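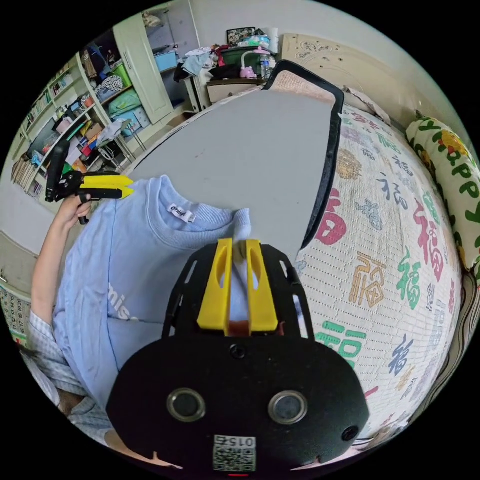
Rekine 가정작업 데이터팀 | 현장 갤러리

안녕하세요, Rekine 가정작업 데이터팀 페이지입니다! 저희는 손에 드는 그리퍼로 집안일 동작을 기록하고 있고요, 이 갤러리는 작업 규칙을 사진 옆에 한두 줄씩 적어 두려고 만들었어요. 문서로 된 지침서는 따로 있는데 (저도 처음엔 끝까지 못 읽었습니다...) 막상 일할 때 떠오르는 건 글보다 사진이더라고요. 그래서 제가 자주 질문받는 것 위주로 골라 썼습니다.

옷깃 잡기
연한 파란색 맨투맨의 목 부분을 노란 손가락으로 집고 있는 순간이에요. 우리 규칙에서 옷깃은 "천만 얕게" 집습니다. 목둘레 안쪽 라벨까지 같이 물지 마세요! 라벨이 끼면 그 회차는 메모를 남기고 다시 갑니다. 그리고 한쪽이 집는 동안 다른 쪽 그리퍼는 벌린 채로 대기해요. 미리 오므려 두면 다음 동작 시작점이 애매해져서 나중에 구간 나누는 분들이 정말 힘들어합니다.

스티커와 번호
그리퍼에 붙은 QR 스티커는 시작 전에 꼭 한 번 봐 주세요. 작업표에 적은 번호와 스티커 번호가 같아야 하고, 좌우도 맞아야 합니다. 제가 좌우를 바꿔 들고 한나절을 일한 적이 있어서 이 항목은 잔소리가 좀 길어요. 스티커가 들뜨면 손톱으로 눌러 붙이지 말고 새것으로 교체 신청하기. 렌즈는 전용 천으로만 닦고, 옷자락으로 쓱 닦는 건 금지입니다 (다들 한 번씩은 하시죠?).

방은 그대로
집에서 하는 작업이니까 방을 스튜디오처럼 치울 필요는 없어요. 책장이 꽉 차 있어도 괜찮고 책상에 옷이 쌓여 있어도 괜찮습니다. 다만 발 디딜 자리와 팔이 도는 자리는 비워 두고, 케이블은 발에 걸리지 않는 쪽으로 밀어 두세요. 액자나 달력처럼 개인적인 물건은 집주인께 먼저 여쭤 보고, 가려 달라고 하시면 군말 없이 가립니다. 동의서는 Odamura 양식을 쓰는데 1월에 한 번 바뀌었으니 예전 출력본이 남아 있으면 버려 주세요.
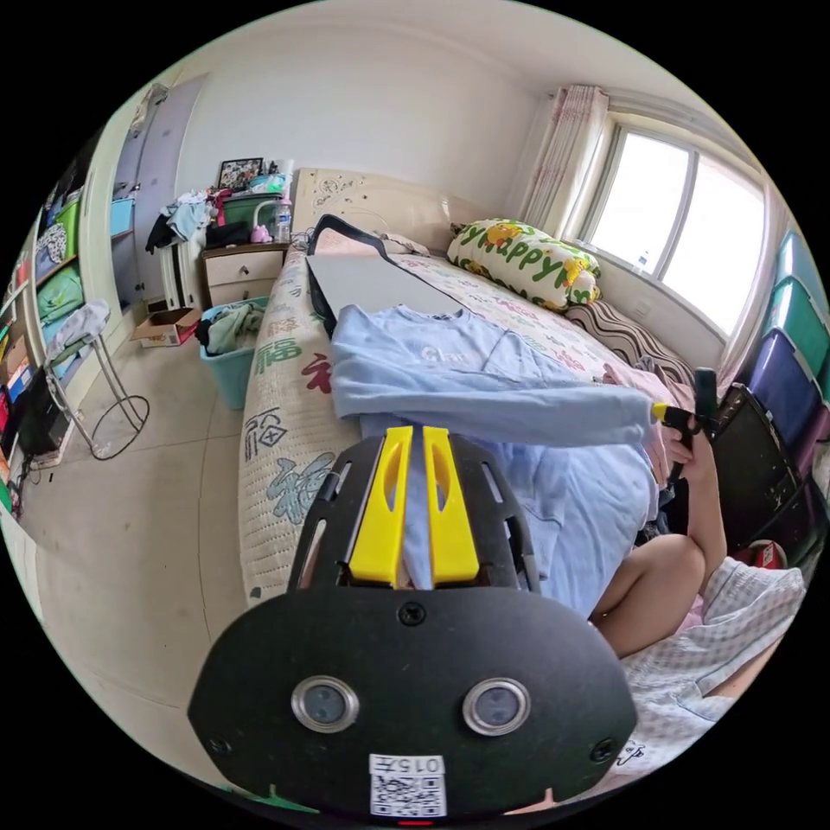
소매 쪽은 몸판보다 규칙이 더 까다로워요. 몸판을 평평하게 편 다음에 소매로 넘어가고, 소맷부리를 잡을 때는 당기는 힘보다 방향을 먼저 맞춥니다. 세게 당기면 몸판이 통째로 따라오거든요. 그러면 펴 놓은 게 다 소용없어져요, 으으. 옷은 이불 위에서 하든 다른 데서 하든 한 회차 안에서는 자리를 옮기지 않기로 했습니다.

두 사람이 마주 보고 할 때
그리퍼 끝이 상대방 손이나 무릎 쪽으로 향하면 일단 멈추기! 말로 "멈춤" 하고 둘 다 손을 내립니다. 먼저 외친 사람이 누구든 이유는 나중에 물어요. 침대 위에서는 자세가 자꾸 무너지니까 무릎을 세우든 양반다리를 하든 편한 쪽으로 앉고, 팔꿈치가 서로 닿지 않을 만큼 떨어져 주세요.

쉬는 시간
연속 작업은 60분까지입니다. 그 뒤에는 알림이 안 울려도 내려놓으세요. 같은 옷으로는 8회까지만 하고 다음 옷으로 바꿉니다. 구겨진 모양이 매번 비슷해지면 기록하는 의미가 줄어들어서요. 지금까지 등록된 옷이 230벌이 넘는데, 저는 아직도 후드티 끈 규칙을 헷갈려요 (양쪽 다 밖으로 빼고 시작하는 게 맞습니다, 방금 다시 확인했어요).

올리기 전에
파일은 Mamo에 올리고, 실패한 회차도 지우지 않습니다. 떨어뜨린 것도 놓친 것도 전부 그대로 올린 뒤에 표시만 해 주세요. 예쁘게 된 것만 골라 올리면 검수에서 바로 티가 나요. 메모 칸에는 옷 종류랑 어느 부분에서 막혔는지만 짧게 쓰면 되고, 집 주소나 사람 이름은 쓰지 않습니다.

규칙 중에 현장이랑 안 맞는 게 있으면 수요일 모임 때 말씀해 주세요. 옷깃 규칙도 원래는 훨씬 길었는데 의견 받고 줄인 거예요! 바지와 수건 사진은 다음 갤러리에 올릴게요.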